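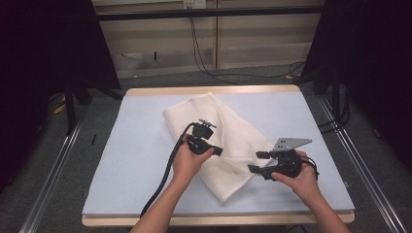

Kagiso Mtshali schrieb zurück, der Abbruch lasse sich am Prüfplatz Hollach nicht nachstellen, auch nicht mit demselben Softwarestand.

Ticket 3256, Status: in Arbeit
Gerät: Handgreifer-Paar Kurna, Aufnahme mit Pando
Priorität: 2

Fehlerbild: Beim Falten des weißen Tuchs fällt der linke Greifer aus. Pando meldet Fehler 501, die Backenposition bleibt auf dem letzten Wert stehen. Der rechte Greifer liefert weiter Daten. Die Aufzeichnung läuft ohne Warnton durch, der Fehler steht nur im Protokoll.

Bisher geprüft:
Dienst neu gestartet, Fehler kommt wieder.
Kabel links gegen Ersatzkabel getauscht, Ausfall nach 18 Minuten.
Anschlüsse am Rechner vertauscht, Fehler bleibt beim linken Greifer.

Nachtrag Maximiliano Arancibia, 14:20 Uhr: Ausfall tritt auf, wenn das Handgelenk weit nach innen gedreht wird. Verdacht auf Wackelkontakt an der Buchse im Gehäuse. Greifer geht zum Öffnen an Hollach. Bis dahin keine Aufnahmen mit diesem Paar, Ersatz kommt vom Platz Bravo.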